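4.3 Folding small linens on the bed

Use the bed as the work surface when the table leaf (Section 4.1) is down. The Endard cover must be pulled flat first.

1. Clear the bed of pillows and loose items.
2. Lay one cloth on the cover, away from the edge of the mattress.
3. Take one corner and bring it toward the opposite corner.
4. Smooth the fold outward by hand -- do not press down on the cover stitching.
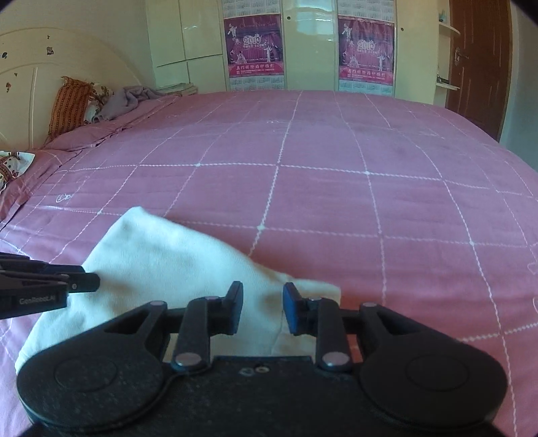
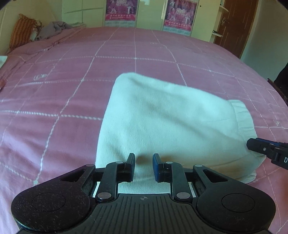

Fig. 12 and 13. White cloth on the pink bed covering.

5. Fold again until the cloth fits the Wuveck tray (25 x 52 cm).
6. Place in the tray with the folded edge facing out.

NOTE: Creases left after step 4 are acceptable for storage. For display folding, see page 84.

CAUTION: Do not iron on the bed. Heat can damage the cover filling.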